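The Crown of Huvier, and Who Gets to Dust It

By Binta Omoregie

The principality of Huvier lost its last prince 81 years ago and has been arguing over his hat ever since. The hat in question is a coronation cap of red felt with a gilt band, worn by nine rulers, one of whom was sick in it. It was carried to the cathedral every March on a cushion, and the cushion had its own servant.

Duygu Karaca has spent three years writing a history of the thing. She is fond of it, in the way one is fond of a difficult uncle. "People expect a legend," she told me. "There's a receipt. It came from a hatter in Zanine and the family paid late."

The receipt has done little to dampen belief. According to the older chronicle, the cap was handed to the first prince by a hermit on a hillside, who asked for 1000 sheep in return and was given a title instead. Schoolchildren still learn this version. It has sheep in it, and the receipt doesn't.
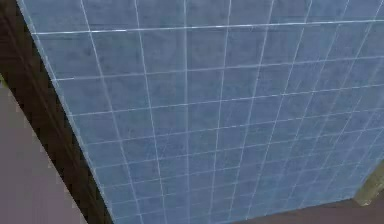
Blue tiles with pale grout, in a computer rendering.

Then there is the matter of the ritual. On the eve of the enthronement the heir was washed, dressed in plain linen and left alone until dawn to consider his duties. Nevzat Soylu, whose great-grandfather guarded one such heir, says the family account involves cards and a roast goose.

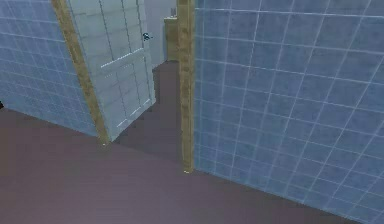

The washing came first and mattered most, at least to the clergy, who wrote four pages on the temperature of the water and one line on the oath. A prince went in as a private man and came out as something else, and the threshold between the two was to be crossed barefoot. I had imagined marble and incense. Strip away the chronicler's adjectives, though, and you have a passage between blue tiled walls towards an open white door and a darker room, which is how most of us begin the day.

Melahat Gündoğdu, who looks after the cap now, lets nobody try it on. I did ask. It would be too small, she said, looking at my head for longer than was necessary.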